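About Mellent Language School

Mellent is a small evening school in Clalla. We teach English to adults who work in the day - nurses, drivers, cooks, parents with small children. Our first class had seven students and one borrowed blackboard. Now we have 199 students and we still know every name.
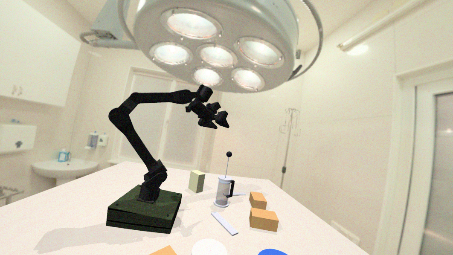
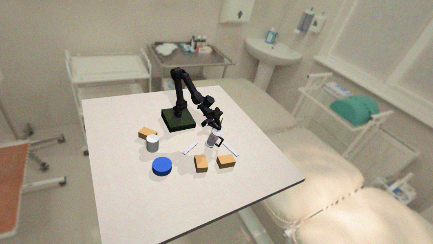

Each course runs for one season and finishes in May. The groups stay small, so everybody has time to speak. You can start without any English. For people who live in Vularden, we have a second classroom near the bus station, open on two evenings of the week.

Please visit us before you decide. The first lesson is free and tea is always ready.

This website uses cookies. Accept | Settings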